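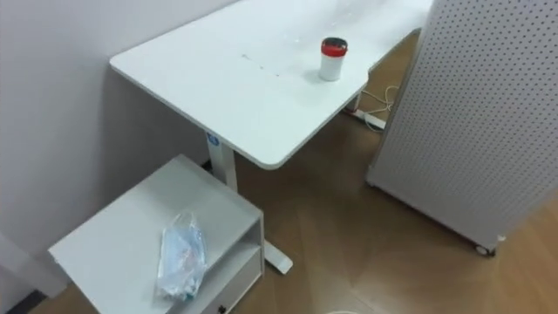
Couldn't we skip the upkeep session and go straight to making the arms move, someone wrote on the feedback sheets in March, and I've been thinking about that ever since! I get it. You signed up for robots and I hand you a cloth and a hex key. But the upkeep session stays, and I've moved it forward, so it's now the first thing you do with the Nunthorpe cell.

Looking After the Nunthorpe Cell
Handout for the practical session, Wullport Technical School
Revised July 2024

Filed under: Course Notes > Robotics > Lab Practice

These notes go with the talk. They're my own, so they ramble a bit, and where they disagree with the maker's manual you should follow the manual and then come and tell me.

What's in the cell

We call it a cell but it's really the robot, its desk and the floor it needs. The robot has two arms and a camera in its head. The desk is white, with a single upright at each end, and we do nearly all the tabletop work on it. Then there's the tall white perforated unit on casters. I count it as part of the cell because the robot's picture of the room is built with it in place, and if you roll it off somewhere you've changed the workspace without touching the robot at all. (I've done this. I lost a morning to it.)

The software that runs everything is Ernach. You'll meet it properly in the next session. For now you need the start screen, the joint page and the big red stop on the right of both.

Starting up

Do it in this order, please, even if you're in a hurry.

1. Find the stop button and press it in. You start with it pressed.
2. Walk the cables, all of them, from the wall to the last plug. More on this further down.
3. Look over the desk. The only thing on it should be whatever the day's task calls for. If it's the pick-up task, that means the little white container with the red lid.
4. Power on the controller, then the arms. Never the arms first.
5. Let it warm up for 11 minutes. The joints are stiffer than they look at the start, and the numbers you take in that time are no use to anyone.
6. Release the stop, open the joint page and send both arms home, left then right, at slow speed.

While it's warming up, wipe the desk. Specks and scuffs on a white top show up in the head camera, and I'd much prefer that you spend two minutes with a damp cloth than an afternoon wondering what Ernach thinks it has found. Dry it after. Don't spray anything while an arm is over the top.

The clear space

Keep 600 mm clear beyond the farthest point either arm can reach. I've had people measure it from the shoulder, which gives you a nice tidy number and a bruise. Measure from the fingertips, arm straight out, and do it again if you change what's on the end of the arm, because a hand and a gripper aren't the same length.

Bags, stools, coats and coffee all go outside the clear space. Low furniture counts too. An elbow comes down a lot lower than you'd think when the hand is working at the edge of the desk, and the elbow is the part that people forget to watch (I still forget, if I'm talking). 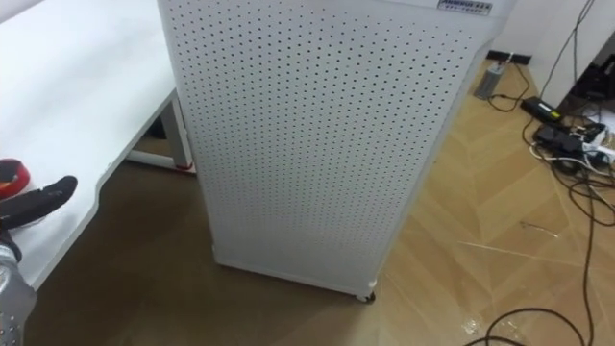

How often should the gripper fingers be checked? At the start of every session, and again after any knock, however small it seemed.

The check itself is quick. Stop pressed, arm parked, power to the gripper off. Take hold of each finger near the tip and try to rock it side to side. A healthy one gives you nothing. If it moves, you've got a loose mount or a worn pin, and the mount is the one to look at first. Then look at the pad on the inside face. It should be dull all over. A shiny patch means it's been slipping, and you'll see it in your results as a grip that works nine times and then drops something on the tenth, which is a maddening thing to chase in software!

Clean pads with a lint-free cloth and plain water. Alcohol hardens them. We found this out on the first set, and the second set wasn't cheap.

For the mount screws, use the torque driver that lives in the top drawer of the Ásgeirsdóttir Room, and put it back there. There are 16 screws across the two wrists and you tighten them in a cross pattern, a little each time round, the same way you'd do the wheel on a car. Mark each one with the paint pen when it's done. If the old mark no longer lines up, write down which screw it was before you tighten it. I want to know about the ones that creep, and so does whoever has the cell after you.

Cables

This takes up more of my life than the arms do.

The cell has power coming off the wall, power under the desk, and a fair amount of black cable out on the floor. Walking the cables means just that: start at the wall, follow each one with your eyes and then your hand, and don't stop until you reach the thing it feeds. You're looking for:

- a plug that's worked halfway out
- a loop that has drifted into the clear space
- anything pinched under a caster or a desk foot
- a sharp bend right behind a connector

Loops are fine where nothing travels over them, and some slack is good. What does the damage is a cable that's been pulled straight, so that the next tug goes into the connector. If you find one like that, trace the whole run before you move it. It's nearly always caught on something at the other end.

Adapters sit flat with air around them. Don't stack them and don't put paper on them. And when you raise or lower the desk, do it with one person at the desk and another watching whatever hangs underneath. It takes longer! Do it anyway.

Please don't unplug something to see what it was. Ask me, or read the label, and if it hasn't got a label then congratulations, you're making one.

We use cookies to keep this site working and to see which pages get read. Accept | Settings

Changing what's on the wrist

The cell runs with a two-finger gripper or with the full hand, depending on the task, and the change is where most of our small accidents come from. So, slowly:

Park the arm with the wrist low and the elbow supported. Stop pressed. Power off at the controller, and wait for the light on the wrist to go out before you touch the connector. Hold the hand or gripper from below with one palm, and undo the screws with the other hand. It's heavier than it looks, and the last screw is the one that teaches you that. If you're on your own, don't do it. Two people, every time.

Connector goes in straight. There's a key on it and it will only seat one way, but it will let you push quite hard the wrong way before it complains.

When the new one is on, go to the tool page in Ernach and pick the matching profile. Then move each finger alone, slowly, thumb last, with the arm well off the desk. If you skip the profile, the arm still thinks it's carrying the old tool, and the first thing it does is put the new one into the tabletop. We've got a dent in a spare fingertip from exactly this. You can see it in the drawer.

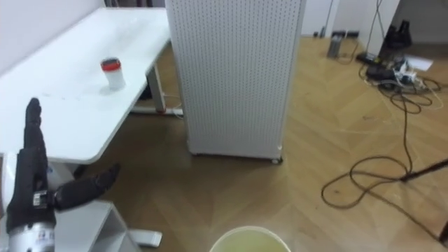 When does the glove on the hand need replacing? As soon as you find a split or a thin spot, or if it has started to twist on the fingers.

Gloves are cheap and finger tendons are not, so don't be thrifty with them. To fit a new one, straighten all the fingers from the joint page, press the stop, power down, and roll the glove on from the tips, the way you'd put a sock on a small child. Smooth it down to the wrist. It mustn't ride up over the wrist fitting or get caught in the seam. Then power up and close the hand on nothing, halfway, and open it again. Listen while it closes. A glove that's too tight makes the motors whine, and I'd call it a faint mosquito sort of noise.

If the fingers end up resting against the front edge of the desk, don't drive the arm forward or down to free them. Back it away from the desk first, at slow speed, and lift after. People's instinct is to lift, and with straight fingers under the lip of a table that's the one move you don't want.

Head camera

Wipe the lens with the lens cloth (the gray one, in the box, nothing else). Then call up the view and check that you can see the desk corner and the edge of the perforated unit. If they aren't where they were last time, find out which thing moved before you go recalibrating. I'd bet on the casters, or on the desk height. Recalibrating is the last resort. It takes the better part of an hour and it hides the real fault until it's somebody else's problem.

The calibration sheets are kept flat in their folder. A creased sheet is a dead sheet.

Shutting down

Arms home, stop in, arms off, controller off. Fingers open. Container back on the shelf if you've used it. Walk the cables once more, because things shift during a session, and fill in the log before you leave the room. I want the tool that's fitted, the desk height, anything you tightened and anything that sounded odd. "All fine" isn't a log entry. "Left wrist clicked twice at start, didn't come back" is a lovely log entry, and I've fixed real faults from less.

For next time

Groups of four. Bring these notes, flat shoes, and hair tied back if it's long enough to need it. Each group does one full start, one wrist change and one shutdown, and I'll stand there and mostly keep quiet. Read the tool page section of the Ernach guide beforehand. The rest of the guide can wait.

Home | Courses | Course Notes | Lab Booking | Contact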